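Project Report: Why Our Laundry Gripper Kept Letting Go (and Then Wouldn't)

Prodromos Sfakianakis
Lab partner: Renata Szczepańska
Spring project course, final write-up

So the short version is that we set out to collect a nice big pile of folding demonstrations with a hand-held gripper, and ended up spending most of the term on one loose joint. I was pretty grumpy about that in February. I'm less grumpy now, because I learned a lot more about slop in linkages than I ever would have from folding pants.

Our plan in the proposal was 14 garments, mostly sweatpants, T-shirts and a couple of towels, folded over and over by the two of us with the gripper in hand. The recordings would go to train Roy, which is what everybody in the lab calls the arm at the end of the bench. Roy doesn't get touched by students without a supervisor in the room, so nearly all of our work was with the hand tool, which we called Rullidis (Renata's idea, I just went along with it).

What went wrong first

The first sign was the drops. You'd pinch a waistband, lift, start to bring it over, and the fabric would slide out of the fingers. I assumed it was me. My folding is not great on a good day! Renata said it was me too, for about a week, and then it started happening to her.

We log every attempt in Zerkitz, the little labeling program the lab uses, and we'd been marking drops as "operator error" without thinking much about it. By the time we went back and looked, we had 2,888 attempts in there, and 798 of them had a drop. That's a bit more than one in four. When we sorted them by date, the early ones were mostly fine and the bad ones piled up toward the end, and if it had really been us being clumsy you'd think we would have gotten better with practice.

So we stopped collecting and did some slow tests. Same pair of pants, same kind of pinch, squeeze, hold, lift, set down, over and over. Pants are a mean test for a gripper. The waistband is thick and springy with the elastic in it, and it pushes the fingers apart in a way a T-shirt never does.
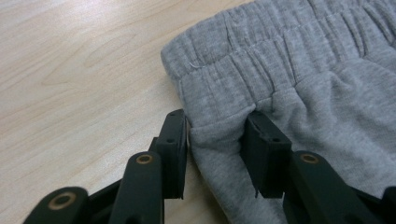

With a thin towel we got hardly any drops, even late in the day. With anything bulky the two finger pads would start out level and then one would tip outward a tiny bit under load, and the cloth would creep toward that side until it let go. You can feel it in your hand before you see it, a sort of soft click. Once Renata pointed the click out to me I couldn't stop noticing it.

Finding the play

We clamped the tool to the bench with the trigger taped shut and wiggled each finger by hand. The right one was solid. The left one rocked. It took us a whole afternoon of arguing about which pivot was doing it, and the answer was the one closest to the pad. The bushing itself looked perfectly good. The hole in the printed link had gone slightly oval, so the bushing could shift sideways every time we squeezed hard.

I want to be careful here, because we only had the one gripper to take apart, and I can't prove the hole wasn't a little oval from the day it was printed. What I can say is that it was visibly worse than the matching hole on the other side, and that the drops got more frequent over the weeks.

The fix that made it worse

This is the part I'm least proud of. We wanted to get back to collecting, so I put a rubber band around the fingers to add some closing force. It was meant to be for one evening. The drops nearly stopped, and we were thrilled, and of course we left it on.

Then the tool wouldn't let go. With the band on, the left finger could go past where it was supposed to stop, and the link jammed against its neighbor. I was setting down a hoodie, released the trigger, and the fingers stayed shut. I stuck my other hand in to pull the cloth free (don't do this) and the link snapped back and caught the side of my index finger. It was a small pinch, a blood blister and some swearing. Still, it's a pinch point we'd created ourselves, on a tool that was supposed to be the safe half of the project, and I filled out an incident form for it the same evening.

Our supervisor's comment on the form was one line: "What would this have done on Roy?" We hadn't thought about it at all. Roy was due to get a motorized version of the same linkage, same printed parts, and a motor isn't going to stop because somebody yelled.

What we changed

The rubber band came off. We reprinted both left links with thicker walls around the holes and pressed new bushings in, and added a small hard stop so the finger can't travel past closed. The drawing for the stop is in our shared folder under Gusimley, which was the name of the whole gripper redesign before we shrank it down to two parts and a bump.

We also wrote a check to do before each session. Tool off the garment, trigger halfway, wiggle each finger sideways. If you hear or feel the click, the session's over and the link gets swapped. And if the fingers stick shut, you put the whole thing down on the table, garment and all, and work the trigger. Fingers stay out of the linkage, including mine.

Did it help?

We think so, but the sample is small. After the reprint we had time for 33 attempts before the bench was needed by another group. All of them were on the bulky stuff, and two ended in a drop. One of those was me letting go of the trigger early, which I'm now very reluctant to write down as operator error, but it was. No jams.

What we don't know is how long the new links will last. The old ones took weeks to go bad, and we've put nowhere near that much use on the new set. Renata wants to build a simple squeeze rig that opens and closes the gripper on a foam block overnight, and I'd love to see that happen before anything goes on Roy.

As for the data, we went back through Zerkitz and changed every "operator error" drop to "drop, cause unknown" unless one of us had left a note saying otherwise. That was a boring two evenings. We kept the attempts themselves, with a flag on everything recorded while the rubber band was on, and whoever picks this up next year should leave the flagged ones out of training until somebody has compared the finger positions against the new links.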